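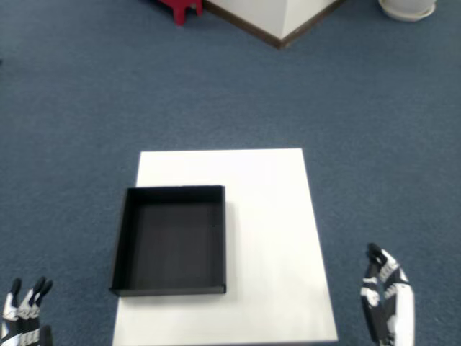 Riseck Returns is a table of customer suggestions about takeout packaging, collected by Clikberg from people who eat lunch out of it. The company asked its customers what should replace the disposable lunch container, promised to read every answer, and then discovered that it had to. Each suggestion is one row, coded by hand for what kind of object it proposes and what the customer would have to do with it afterward. The object codes are blunt. A shallow square tray with four thin walls and no lid, like the black one sitting empty on the white board, gets TRAY_OPEN, and it gets TRAY_OPEN even if the customer called it a bento, a dish, a bowl with corners or "a sort of edible raft." If you need finer categories, the raw text is in the next column and you are welcome to it.

Status

Version 4. Earlier versions should be deleted. Version 2 in particular had the postal suggestions sorted separately from their codes, and a chart made from it is still taped up in the Fillska office, where it proves that people who want refunds also want seaweed.

What's in the folder

suggestions.csv is the main table, 968 rows.
codes.csv lists the object codes and the effort codes with short definitions.
sites.csv has one row for each of the 7 lunch counters that had a suggestion box.
README is this.

Columns in suggestions.csv

row_id: an integer. It has gaps where spam was removed. Please don't write in about the gaps.
site: matches sites.csv. Web entries are marked WEB, which is not a site, and will break your join if you forget.
channel: box, web or post.
text: the suggestion as written, with names and phone numbers taken out. Spelling left alone.
object: see codes.csv.
effort: what is asked of the customer. NONE, CARRY, RETURN, WASH, EAT or UNCLEAR.
incentive: discount, deposit, prize, guilt or blank. "Guilt" began as a joke in the coding sheet and then kept being the right answer.
coder: initials.
second_code: filled in only where a second person coded the row.

How it was collected

The call for ideas ran through August. Paper slips went into boxes by the register, and web entries came through a form with a 40 word minimum. The minimum was meant to encourage detail. It encouraged people to type "please" many times at the end. Those have been left in the text column, so any word frequency work will conclude that Clikberg customers are exceptionally polite.

Postal entries were never invited. They came anyway and are among the best in the set, two of them with diagrams. The diagrams are not included, and the text column says [diagram] where one was.

The Yin counter put its box beside the coffee machine, and its slips are longer than anyone else's. We think this is the line for the machine and not a sign of stronger feelings about lids.

Coding

Hongjun Lei wrote the codebook and coded most of the rows. A second coder did a portion without seeing the first codes. Where the two disagreed, both codes are kept and no attempt was made to average a fork with a spoon. Most disagreement is between CARRY and RETURN: if you take a container home and bring it back tomorrow for a refill, you have done both, and reasonable people have already had this argument over a long afternoon.

EAT is used only when the customer plainly means eating the packaging. Suggestions to "just eat faster" are UNCLEAR.

Known problems

The people who answered are people who answer things. Nothing in here tells you what the average customer wants, and the average customer was probably at the other register.

Site hours differ, and one site closed its box early because it filled up with receipts. See the note column in sites.csv before comparing totals.

A few entries were clearly written by staff. They are the ones that mention the dishwasher by model. We kept them, as they are the only rows that consider who does the washing.

Good uses and bad ones

Fine for teaching text coding, for testing a classifier on short messy writing, or for finding out what people picture when you say "reusable." Poor for market sizing, and please do not use it to claim that customers support any particular material. Many of them support bamboo, but several of those also describe it as a kind of plastic.

Changes since version 3

Postal rows realigned. Duplicate web entries merged, keeping the angrier one. The code LID_OTHER was split off from OTHER at the request of people who care about lids.

Corrections go to Hongjun Lei, with the row_id.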